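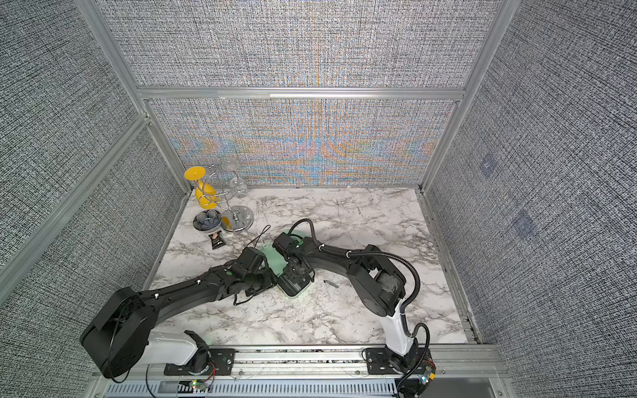

Grorero has opened orders for its two-arm tabletop kit, the one it has been teasing since the spring, and the short version is this: it ships in January, it comes as a full cell and not as a box of parts, and the price is still "on request". Which everybody hates. More on that below.

The kit is called Plilto. Two black arms on one front rail, aluminum extrusion frame, gray fabric walls on the sides and back. The work surface in the launch setup is white marble. Buyers can bring their own top as long as it fits the frame, Grorero says.

The pitch is household handling. Small stuff, mixed stuff, awkward stuff. The launch cell was set up with wine glasses in a chrome spiral rack, a small gray bowl, a metal clip and a flat mint-green piece that both grippers were down over. Glassware is a brave pick for a first showing – most kits in this bracket get shown with foam blocks.

"People want to know what it does with the things in their kitchen drawer," said Archana Goel, who runs product at Grorero. "So we stopped bringing cubes."

What you get for the money:

- two arms with grippers, mounted and cabled
- the frame and fabric panels
- control boards, fitted at the front
- Skastatov, the company's control software, with 4 user seats
- 6 months of remote support

Extra seats are paid. So is on-site setup, though Goel said a team of two should have the cell running in an afternoon without it. We haven't tried. A reader who had the earlier single-arm model told us it took her the whole weekend, mostly cables, so take the afternoon with some salt.

Skastatov is the bigger change from last time. The old version wanted a script for every move. The new one lets you guide both arms by hand, save the run and play it back, then fix single steps on screen. Grorero says a saved run can be edited while the arms are parked but not while they're moving, and it has no plans to change that. There is an export to plain text files, wich the old one badly needed.

First batch is 200 units. After that, a wait, and Goel would not put a date on the second batch. Schools and repair shops get first call on part of the batch but we could not get a number out of her for how many.

Service goes through Pandey, the parts dealer that already handles the single-arm model. Spare gripper fingers, cable sleeves and clips will be stocked from day one. Arm joints won't be, those go back to Grorero and the quoted turnaround is 3 weeks. That is a long time to have half a two-arm cell sitting there. Asked about loaner arms, Goel said it was "being talked about".

On price. Grorero wants a form filled in before it gives a figure, and the form asks what you plan to do with the thing, how many people will use it and whether you need an invoice split. We sent ours in at 4 p.m. and had an auto reply by the time we'd made coffee, no figure in it. Will add one here when it comes.

Orders are open on the Grorero site now. Deposit is refundable untill the cell ships. Owners of the single-arm kit can trade it in, but only complete with its orignal power supply, so check the closet first.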